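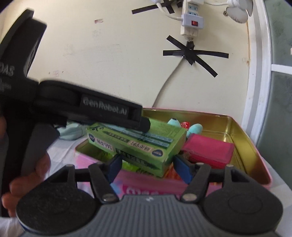 The Case for the Mixed Tin

Every shared household has a container into which things are put when no one has decided where they belong. It may be a drawer, a basket or an old cookie tin. Advice on home organization has treated this container for many years as a fault to be corrected. The position taken in this essay is that it should be kept, and that the effort spent on abolishing it would be better spent on other parts of the home.

The prevailing advice is familiar. Toothpaste belongs in the bathroom, batteries in the utility closet, pens at the desk. Each category is assigned a labeled box, and each box a shelf. The Nustia Residents' Association adopted guidance of this kind for its furnished units, and incoming tenants at the Burkus and Mengal buildings received a storage chart with 13 categories. The chart was well meant. It assumed, however, that a tenant in a single room has 13 places in which to put things.

Most do not. A person who shares a bathroom down the hall carries toothpaste back and forth each morning and evening. For such a person, a tube kept in its box on a table by the window is stored correctly. The bathroom shelf is the wrong place for it, as anyone who has lost a tube from one can confirm.

There is also the matter of time. Sorting is work, and it is seldom counted as such. Jeanine Vandenberghe, who managed the Pruvach building before her retirement, kept a written record of tenant requests during her final year in the post. Of 687 entries, very few concerned a shortage of storage. A far greater number concerned items that had been put away properly by one occupant and could not be found by another. Her remark in the margin was brief: "They know it is in the room. They do not know the system."

A mixed tin has no system to learn. It is opened and looked into. A wide, shallow one shows most of what it holds at once, and an open lid invites people to return what they have taken. Metal is to be preferred over cardboard, which softens at the corners, and over fabric, which collapses when half full. A tin that once held candy or tea serves as well as anything sold for the purpose, and costs nothing further.

Certain limits should be observed. Medicines do not belong in an open container, nor do blades, nor anything that leaks. Food should be kept elsewhere. The tin should be small enough to lift with one hand, and a household should have no more than 2. When the lid will no longer close, the contents should be turned out on a clean cloth and the surplus removed. Once a season is sufficient for most rooms.

It may be objected that this approach merely excuses disorder. The objection would carry weight if the tin were allowed to spread to the windowsill, the chair and the floor. Kept within its rim, it confines small items to one known place, and that is the chief thing storage is asked to do.

The storage chart is due for revision in July. The Association would do well to shorten it, and to add a line permitting each room one container whose contents need no label.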